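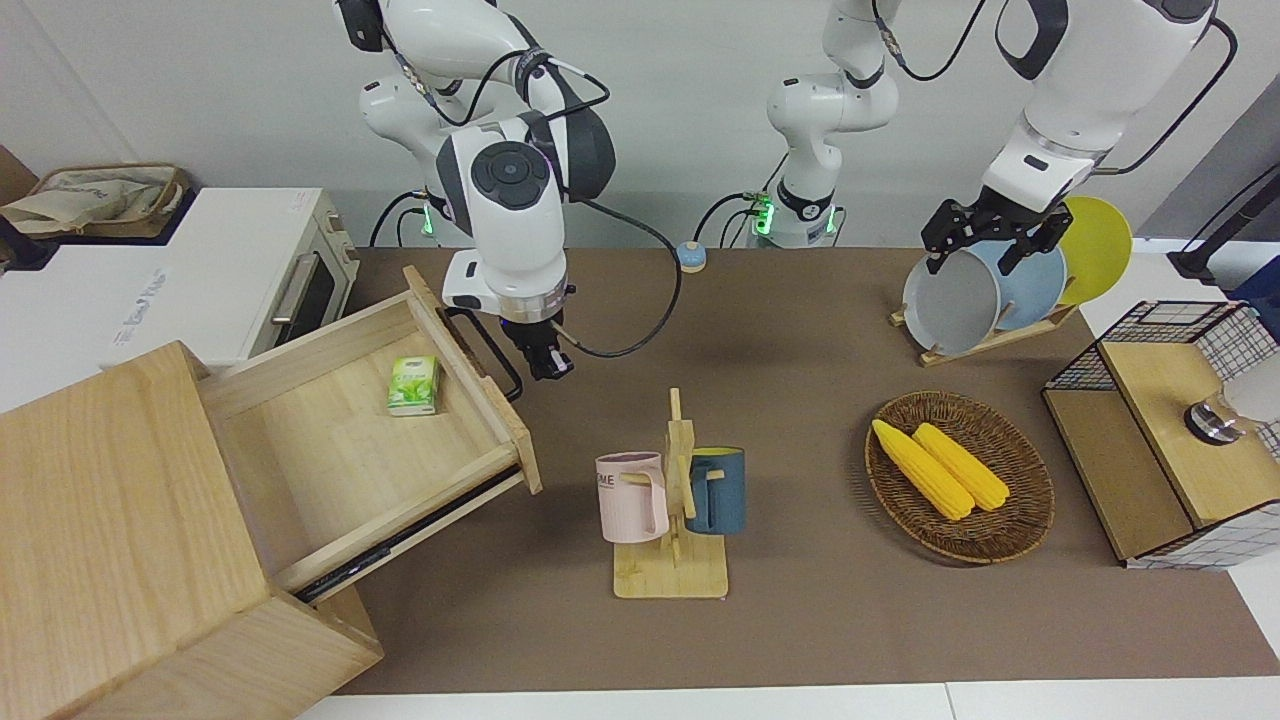

*The two-arm bench at Tillirport, left gripper on a bowl in the dish rack.*

The fault had a nickname before it had a cause. On the sheet by the door at Tillirport it is down as "the drift", and the drift is why I got the train out there in January with a notebook and no lunch.

What happened, short version. The right arm was meant to close a drawer. It came down, took the handle, started to push. Halfway in it stopped reading its own wrist and carried on with the last number it had. The drawer went home, the arm kept going. Bent slide, cracked drawer front, a mug on the floor. No one hurt – but the operator had been reaching across to straighten the mat not a minute before.

"It's the minute that bothers me," says the bench lead, who has run the room for two years and asked to be left unnamed, as did everyone. "The drawer costs nothing. I've got spare drawers. What I haven't got is a spare operator."

We talk standing up. There is a stool but it has a box of screws on it and neither of us moves the box.

I ask when they first knew something was off. Earlier than they would like, is the answer. The run that failed was number 618 in the log. Going back through the others afterwards they found 10 with the same small stall in the wrist reading, all on the right arm, all during drawer work. None had ended badly, so none had been flagged.

"The software said complete, so we put complete," the bench lead says. "You look at a green tick all day and you stop looking at the arm."

The stall itself is dull. A connector at the wrist, worked a little slack by the cable pulling on it each time the joint turned over. When the contact dropped out, the controller was supposed to stop the arm if it heard nothing for 50 milliseconds. It was set to 400. No bad intent there. Somebody had raised it during setup, when the network was slow and the arms kept tripping out every few minutes, and then the network got fixed and the number stayed were it was.

"I'd love to tell you it was something clever. It was a loose plug and a lazy setting."

Was it the lead who changed the setting? A long look at the box of screws. "It was one of us. I've decided I don't need to know. The change wasn't written down, and that's the bit I can fix."

The controller software is called Ikonen, and is written by a small team over at Vunthorpe. I rang them the next morning. Got the developer who looks after the safety side, who was walking somewhere windy. I asked why the thing would let you set a limit that long in the first place.

"Because people asked for it. Every site has a bad week with the network and they all want the same knob. We gave them the knob and we didn't put a lock on it."

There is a lock now. Anything over 50 and the arm will only move at crawling speed, with a warning that stays on the screen. The developer doesn't sound delighted with it. "It'll annoy people. They'll ring up. Fine, they can ring."

I asked about the lights on the arm bases too, because they had puzzled me. They glow green when the arm is powered and content. They had, I was told, been green the whole way through the fault.

"Yes. The light tells you what the controller thinks. The controller thought it was fine." Pause, wind. "We're changing that as well, but it's slower, the light is wired to an older board."

Back at Tillirport, the operator who nearly had an arm in the way is on a break and happy to talk, more happy than I expected. Has done this job for eight months. Household tasks mostly – drawers, crockery, hanging mugs up and taking them down again. Likes the crockery best.

"Bowls are nice. You can tell if it's got hold of the rim or not. Drawers I never liked. There's always a second where you can't tell if it's pushing or stuck."

Scared, at the time?

"After. Not during. It wasn't fast, people think it'll be fast. It was just a steady push and it didn't care. I hit the stop and it stopped. Then I went and sat on the stairs."

The stop worked, everyone is keen that I write that down, so I have. But it was pressed by hand, by someone who happened to be looking the right way. The operator knows it. "If I'd been writing the log up, it'd have gone through the back of the cabinet."

So what's different. A list is taped to the wall, typed, with one line added in biro:

- Nobody reaches over the mat with the arms powered. Power off, hand in, hand out, power on.
- Wrist connectors checked at the start of each shift, by pulling on them gently.
- Settings changes go in the book, with the old number next to the new one.
- A stall counts as a fault even if the task finishes.
- *Ask if you are not sure!!* (the biro)

The last typed one has cost them most. Fewer runs count, and the project paying for the bench time, called Ever, wanted an explanation for the drop. They got a long email. The lead wrote it at 11 at night and says it was ruder than it should of been.

"They were all right about it in the end. They asked for the stall data, so I suppose it's useful to somebody."

One thing not fixed yet is the cable. The new connector has a clip, but the cable feeding it still hangs slack off the wrist and will go on tugging at it. A proper sleeve is on order. I ask when it's due and get a shrug.

"It was meant to be here before you were."

Break's over, the operator wants the bench back. I move the box of screws to get at my coat.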